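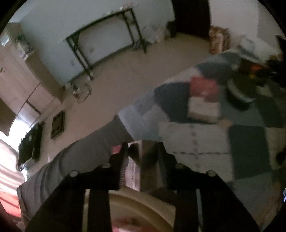
Drovex is a method for training robot manipulation policies from demonstrations recorded with a hand-held gripper. A person carries the gripper through an ordinary room and performs a task with it, and the recordings are later used to train a policy that runs on a robot arm fitted with matching jaws. The method was developed by Keisha Ruiz-Ortega and Teemu Kinnunen, and grew out of earlier work on grasp alignment by Kwadwo Owusu.

Background

Demonstrations for manipulation learning were long collected by teleoperation, in which an operator drives the robot itself. Teleoperation gives exact joint data but ties collection to the place where the arm is installed. Hand-held devices remove the arm from the collection stage. The cost is that joint angles are never recorded, and the motion of the gripper must be recovered from video and inertial readings.

Method

A wide-angle camera is fixed to the gripper body and views the jaws and the space in front of them. The position of the jaws in the picture is therefore nearly constant, while the room turns and tilts with the wrist of the person holding the device. Drovex relies on this property. A mask covering the gripper body is computed once for each device, and only pixels outside the mask are used for tracking.

Tracking is carried out in two passes. The first builds a sparse map of the room from a slow sweep made before the task begins. The second places each task recording within that map. Jaw opening is measured separately and synchronised with the video by a short open-and-close gesture at the beginning of each recording.

The policy receives the two most recent camera views and the jaw opening, and predicts a sequence of 20 relative gripper poses. Poses are expressed relative to the current gripper position, so no calibration between the room and the robot base is needed. The arm executes the first part of the sequence before a new prediction is made.

Evaluation

The principal study used 1000 demonstrations of picking up and placing small household items, collected in 13 homes. Collectors were asked not to tidy beforehand. A further 129 recordings were discarded after tracking failed, most of them in rooms with large plain walls or strong light from a window.

Policies trained on the full set were compared with policies trained on the same number of demonstrations from a single laboratory bench. The two groups performed similarly on the bench. In unfamiliar rooms the home-trained policies completed the task more often, with the largest difference on soft surfaces such as beds and sofas, where an object shifts or sinks when the jaws make contact.

Limitations

Jaw force is not recorded, and thin-walled cartons were sometimes crushed during execution. Gonçalo Ramalho and Salvador Macedo reported that some recorded motions could not be reproduced by a fixed arm with a shorter reach than a person's, and proposed a filter that rejects such motions before training. The filter was included in later releases.

See also

Imitation learning
Teleoperation
Visual-inertial odometry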